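第4章　移動式作業足場の組立と設置

本章は、Roreo製の移動式作業足場（キャスター付き、アルミ枠組式）を屋内で組み立て、所定の位置に据え付けるまでの手順を定める。屋外での使用は第6章、解体は第7章を参照のこと。

4.1　組立前の確認

1. 梱包リストと部材を照合する。建枠、ブレース、作業床、手すり枠、アウトリガー、キャスターに不足がある場合は組立を開始しない。
2. 建枠の溶接部、ブレース両端のフック、作業床の掛け金具を目視で点検する。変形、亀裂、著しい腐食のある部材は使用せず、赤札を付けて分離保管する。
3. 設置面の勾配を水準器で確認する。勾配が調整ジャッキの範囲を超える場所には設置できない。
4. 上方の配線、配管、照明器具との離隔を確認する。

注記：旧型のUlla系列の建枠は外径が異なる。ピンが入る場合でも混用は認められない。

4.2　脚部の組立

1. キャスターを調整ジャッキの下端に差し込み、固定ピンを貫通させる。
2. 4輪すべてのブレーキを踏み込み、車輪と旋回部の両方がロックされたことを手で確認する。
3. 建枠2枚を立て、水平ブレースを下段から掛ける。フックは内側から外側へ向けて掛ける。
4. 対角ブレースを掛け、水準器を当てながらジャッキで高さをそろえる。ジャッキの繰出し量は493 mmを上限とする。 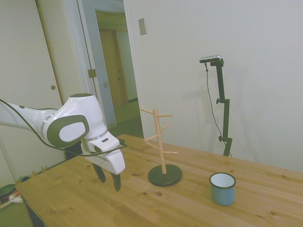 Janssenより、手順4について。対角ブレースを先に掛けると枠がねじれたまま固定され、後でジャッキを回しても水平が出ないことがあった。当方の現場では、ジャッキで一度粗く水平を出し、それから対角ブレースを掛け、最後に微調整している。この順序を手順書に入れてほしい。

上記の指摘は妥当であり、設置面に段差がある場合は、粗調整、対角ブレース、微調整の順で行ってもよい。いずれの順序でも、微調整後にフックの掛かりを再確認する。

4.3　作業床と手すりの取付け

1. 昇降口付きの作業床を、はしご側の建枠に合わせて掛ける。
2. 外れ止め金具を4か所とも閉じる。
3. 下段の作業床に乗り、上段の手すり枠を先行して取り付ける。手すりのない床に上がってはならない。
4. 幅木を四周に取り付け、隙間がないことを確認する。
5. アウトリガーを4方向に張り出し、クランプを締め付ける。

注意：
・作業床の最大積載荷重は、作業者を含めて1504 Nとする。荷を片側に集中させないこと。
・昇降は内側のはしごで行う。建枠の外側を昇り降りしない。
・作業床の上で脚立、踏台を使用しない。

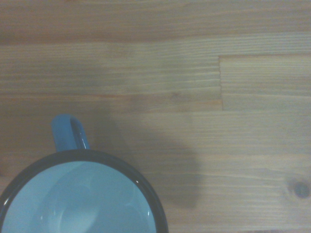
文・構成：Sornex 技術文書課
改訂：10月

4.4　移動と再設置

1. 作業床から人と資材をすべて降ろす。人を乗せたままの移動は禁止する。
2. アウトリガーを床面から浮かせる。張出し幅は、通路の都合がある場合を除き変更しない。
3. ブレーキを解除し、建枠の下部を2人以上で押す。上部を押したり、ロープで引いたりしない。
4. 移動先でブレーキを再びロックし、アウトリガーを接地させ、水平を取り直す。
5. 4.3の手順2および5の固定箇所を再点検してから昇降を許可する。

警告：床面の溝、養生シートの端部、ケーブル保護材を乗り越えるときは、車輪が1輪でも浮かないよう速度を落とす。幅19 mmを超える溝には渡り板を敷く。

4.5　保管と点検間隔

未使用の部材は乾燥した屋内に平置きとし、建枠の積重ね高さは1000 mm以下とする。固定ピンは紐付きのまま建枠に残し、別の容器に移さない。使用中の足場は毎日の作業開始前に点検し、結果を巻末の様式Bに記入する。衝突や転倒があった場合は直ちに使用を中止し、全部材を4.1の基準で点検する。

交換部品を手配する際は、建枠の銘板に刻印された型式と製造番号を連絡すること。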